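4.2 Comparison of finger pads

We compared two finger pads on the hand-held grippers: the flat pad supplied with the Prevum kit and the curved pad described in Section 3. The grippers, the marker cubes and the tracking software were the same in both conditions. Only the pads were changed, and the jaw opening was calibrated again after every change.

The task was to grasp a small cup standing on a table with both grippers, lift it, and set it down again. Two operators performed 200 trials in total, divided equally between the pads. A trial was counted as failed if the cup tipped, slipped during the lift, or was released outside the target area. Trials in which tracking of either marker cube was lost for more than 5 consecutive frames were removed before analysis, and 129 trials remained. Most of the removed trials came from the first session, before the exposure setting was fixed.

The curved pad failed less often than the flat pad for both operators. With the flat pad, the usual failure was rotation of the cup between the two contacts during the lift. With the curved pad, the remaining failures occurred at release, when one pad left the cup before the other. We did not test whether a slower opening speed removes this effect.
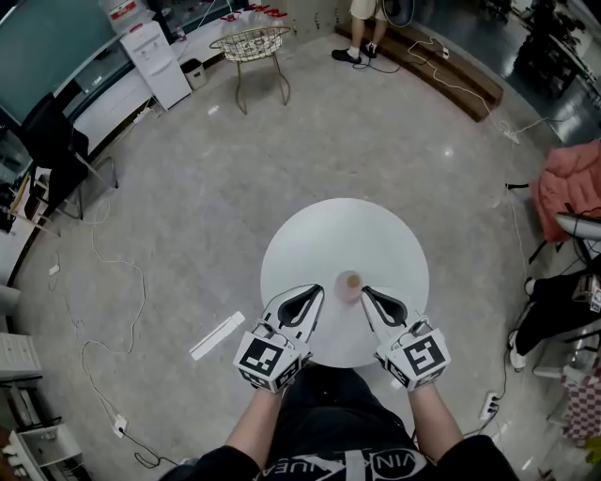
Figure 3. Bimanual grasp task with curved finger pads, viewed from above. Each gripper carries a marker cube with its own pattern; the target cup stands between the pads.

Pad wear was not measured. Gisler and Koller report a loss of grip with the Grirkmont pads after long use, and the curved pads may behave in the same way. All pads used in this section were new at the start of the first session.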